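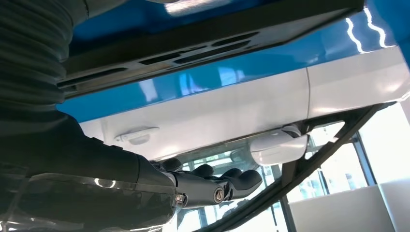
Issue 38

# About Collia

Collia repairs, refinishes and refits exterior body parts for road vehicles. The work covers painted panels, vented plastic panels, mirror housings, sill trim and the clips, brackets and seals that hold them in place. Engine, brake and suspension work is outside our scope and is passed to other shops.

The company was set up by Carmela Farina and Teodor Ostrowski in a single bay on Jalon Road. The shop now has a prep area, a paint booth, a fitting floor and a parts store, all under one roof. The store holds 1832 catalogued items, mostly fasteners and small trim.

## What we work on

Most jobs involve a painted surface that meets an unpainted plastic one. A glossy blue panel with a black slotted panel mounted under it is typical: two materials, two surface finishes, and a joint that is seen mainly from below. Paint and plastic expand at different rates, and the fixing points have to allow for it. When a vented panel is fixed hard at both ends it tends to bow along the middle in summer, and the edge then marks the paint.

Vented panels are inspected off the vehicle where the fixings permit. Slots are cleared with a nylon brush and low-pressure air. Cracks between slots are plastic-welded if the crack stops short of the outer rail. If it reaches the rail, the panel is replaced. We do not fill slots or cut new ones.

Mirror housings are handled separately from the mirror glass and the wiring. A housing that comes in for paint is stripped to the bare shell, scuffed, cleaned, coated with adhesion promoter and then sprayed with the base color. Housings in white are matched under two light sources, since many whites that agree in daylight drift apart under shop lighting.

## Gloss and reflections

Final inspection of painted panels is done by reflection. A straight light is held along the panel and the inspector follows the edge of the reflected line. On a curved panel the line will curve too, so it is compared with the same area on the opposite side of the vehicle. A break or a tight ripple in the line is marked with tape and the area is flatted and polished again.

Lower edges are inspected from underneath as well as from standing height. This step was added in October, after Marisa Sala went back through the previous year's rework sheets and found 88 entries for dry spray or missed polish on return edges. The underside check has its own line on the job sheet and is signed by a second person.

## Fitting

Panels are dry-fitted before paint and again after it. Gaps are recorded at fixed points and written on the sheet in millimeters. Clips are replaced every time a panel comes off, including clips that look sound – the cost is small and a used clip rarely holds its original load. Our standard clip range is from Wikström. Seals and edge profiles come from Clumero, cut to length in the shop.

## People

- **Carmela Farina** – paint and color matching
- **Teodor Ostrowski** – fitting floor, plastic welding
- **Ginevra Negri** – estimates and job scheduling
- **Marisa Sala** – inspection and records
- **Remo Valentini** – parts store and purchasing

## Customers and lead times

We work for private owners, small fleets and other body shops. Over 131 fleet vehicles are on our regular maintenance list. A single mirror housing usually takes two working days, including curing. A lower panel with vents takes three to five, depending on whether the plastic part has to be ordered.

Estimates need the vehicle year, the paint code and photographs of the damage taken from standing height and from below. Paint codes are normally on a plate or sticker in the door opening. If the vehicle has been resprayed in a different color, say so in the request and Ginevra will book a color reading before she prices the job.

Painted work is guaranteed for two years against peeling and loss of adhesion. Stone chips and contact damage are excluded.

Page last revised February 17, 2025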